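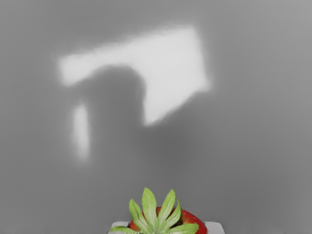
An opinion column is a piece of writing where one person tells you what they think about something, and why. It has the writer's name at the top, and it comes back again and again, maybe every week, so readers get to know the writer a little. A news story tells you what happened. A column starts with what happened and then says, "Okay, so what should we make of it?" Two columnists can look at the very same thing and come away with different ideas. Take a patch of bright white light on a plain gray surface, with a big dark shadow reaching into it. One writer would tell you all about the light, the other would go on and on about the shadow, and they'd both be looking at the same spot! Reading the two of them side by side is one of the best things you can do with a newspaper.

## Where do columns live?

Most newspapers have a special opinion page. On a website it usually has the word **Opinion** somewhere near the top. Look for that word first, before you read anything else, so you know what kind of writing you're getting.

Let's make up our minds to visit the town of Wirnadville, where the paper is called the *Flernimlow*. (Yes, it's hard to say. Try it three times fast.) Nisreen Rizk writes news for it. Bart Declercq writes a column. In November the town talked about closing Sârbu Street to cars, and both of them wrote about it.

Nisreen wrote:

> The town counted 885 cars on Sârbu Street in one day. A vote is planned for next month.

Bart wrote:

> Close it! Children should be able to walk to school without dodging 885 cars.

Did you spot it? The number is in both. You could check that number, and if it were wrong, the paper would have to fix it. The word "should" is only in Bart's. *Should* is a great clue word. So are *best*, *worst*, *unfair* and *silly*.

## Can a columnist say anything at all?

Columnists have lots of freedom to say what they think, even if it makes the mayor grumpy. That's a big part of what people mean by a free press. But their facts still have to be true. Bart can say the street is too busy. He can't say it had 2,737 cars when it had 885.

An editor reads the column before it's printed. At the *Flernimlow* that's Viorica Moldovan. She doesn't have to agree with Bart, and quite often she doesn't. She checks his facts, fixes his spelling and asks him questions like "How do you know this?" all the way down the page.

## What is syndication?

This is a big word for a simple idea: the same column gets printed in lots of places. A writer finishes it once, a company called a syndicate sends it out, and each paper pays to use it. So a kid in one town and a grandpa on the other side of the country might be reading the same joke over breakfast!

## What if you disagree?

Write back! Newspapers print letters from readers, and that includes kids. When Bart's column came out, Lenuța Voicu, age nine, wrote to say her dad's bakery needs the street open for bread deliveries. Her letter ran right under Sipho Magagula's, and he took Bart's side.

## Try it yourself

1. Pick something you care about. Recess, homework, bedtime, whether soup counts as a drink.
2. Write down one fact you can check.
3. Write what you think, in one sentence.
4. Give two reasons.
5. Now write one thing a person on the other side would say — a good one, so it's a fair fight.
6. Answer them politely.

Keep the whole thing under 300 words. Put your name at the top, give it a headline, and ask someone at home to be your editor.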